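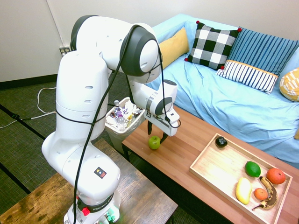
Natalie Lightfoot no cree que el cambio de dedos justifique por sí solo la campaña de pruebas: según su comentario al informe preliminar, la mayor parte de los fallos de agarre en piezas redondas se decide antes del cierre, en la estimación de la altura, y una pinza mejor solo los disimula. El laboratorio Plollari ha incorporado la objeción al protocolo y ha añadido una serie con la altura fijada a mano, cuyos resultados se publican junto con los demás.

El ensayo compara dos juegos de dedos para pinza paralela sobre un mismo brazo Franka de sobremesa, con fruta como objeto de prueba. El primer juego es el rígido que el laboratorio venía usando; el segundo, denominado Drimell, lleva una almohadilla de elastómero con estrías transversales y una punta más estrecha. Ambos se montan sobre la misma pinza y no requieren recalibrar el punto central de la herramienta más que en el eje vertical, con una corrección de 2 mm.

En total se han ejecutado 800 ciclos, repartidos a partes iguales entre los dos juegos. Cada ciclo consta de aproximación vertical, cierre, elevación, traslado a la bandeja y apertura. Se considera fallido todo ciclo en que la pieza cae, gira de forma apreciable durante el traslado o queda fuera de la bandeja. Los roces con el borde se anotan aparte y no computan como fallo, criterio que se mantiene de la campaña de enero para que las dos series sean comparables.

El entorno reproduce un salón y no una celda industrial. La manzana se recoge de una mesa baja de madera y la bandeja de destino, también de madera, contiene ya otras piezas, entre ellas un plátano y un mango. La presencia de fruta en la bandeja reduce el espacio libre para la descarga y obliga al planificador a elegir un punto de depósito distinto en función de lo que haya quedado dentro. En las pruebas anteriores, con la bandeja vacía, el depósito apenas aportaba información.

Con los dedos rígidos se registraron 22 fallos. Con los Drimell, 14. La diferencia se concentra en la fase de elevación: el juego rígido tiende a expulsar la pieza cuando el contacto se produce por encima del ecuador, y la almohadilla tolera mejor ese desplazamiento. En la fase de depósito la relación se invierte ligeramente. El elastómero retiene la fruta unos instantes tras la apertura y en varios ciclos la pieza se soltó de un solo lado, con el consiguiente giro. El informe propone abrir más despacio en los últimos milímetros, aunque la medida no se ha validado.

La serie con altura manual matiza el resultado. Al suprimir el error de la cámara en el eje vertical, los dos juegos se igualan prácticamente en la elevación, lo que da la razón en parte a Lightfoot. El laboratorio sostiene, no obstante, que en una instalación doméstica esa altura nunca se conoce de antemano – la superficie cambia, la mesa se mueve, la fruta no tiene un tamaño fijo – y que la tolerancia del dedo sigue siendo una propiedad útil aunque la causa del error esté en otra parte.

La estimación de posición se ha hecho con una cámara fija y el programa Prurnenov, que segmenta la pieza y ajusta una esfera a la nube de puntos. El ajuste funciona bien con manzanas, limas y naranjas. Con las piezas alargadas el modelo esférico deja de servir, y para ellas se utiliza una caja orientada cuyo eje mayor determina el ángulo de la muñeca. Los ciclos con plátano y mango se han excluido del recuento principal y se documentan en un anexo, sin comparación estadística.

También se ha revisado el controlador. Los primeros ciclos se lanzaron con control de posición puro, y el cierre terminaba al alcanzar una anchura preestablecida. Ese modo marcaba la piel de las piezas más maduras y se abandonó en favor de un cierre con límite de fuerza, idéntico para los dos juegos. Los ciclos previos al cambio no figuran en los totales. El informe advierte de que el límite elegido es conservador y de que un valor más alto podría favorecer a los dedos rígidos, cuya superficie necesita mayor presión para impedir el deslizamiento.

Entre las limitaciones reconocidas figura el cableado exterior del brazo. Un cable con demasiada holgura puede rozar la pinza en las posturas más plegadas y falsear la lectura de fuerza externa, por lo que Plollari recomienda comprobar su recorrido antes de cada serie y repetir la puesta a cero con el brazo ya situado sobre la mesa. En dos series hubo que descartar los datos de fuerza por una deriva cuyo origen no se ha determinado. Los resultados de agarre de esas series se conservan, ya que la clasificación se hace a partir del vídeo.

El desgaste tampoco queda resuelto. Las estrías de los Drimell acumulan restos de piel y cera, y se limpiaron con alcohol al final de cada serie. No se ha medido la pérdida de adherencia dentro de una misma serie, ni se dispone de datos sobre la duración de la almohadilla. El juego rígido no exigió mantenimiento.

La siguiente fase incorporará un tercer juego de dedos, suministrado por Nakajima, con perfil curvo y sin recubrimiento. Se mantendrán la mesa, la bandeja y el límite de fuerza, y se variará la iluminación, que hasta ahora ha sido constante. Queda pendiente decidir si la altura manual se conserva como serie de control o se sustituye por una detección de contacto con la superficie, opción que Lightfoot considera preferible y que exigiría modificar la rutina de aproximación. Los registros de los ciclos, incluidos los fallidos, pueden solicitarse al laboratorio junto con los planos de montaje de los dos juegos.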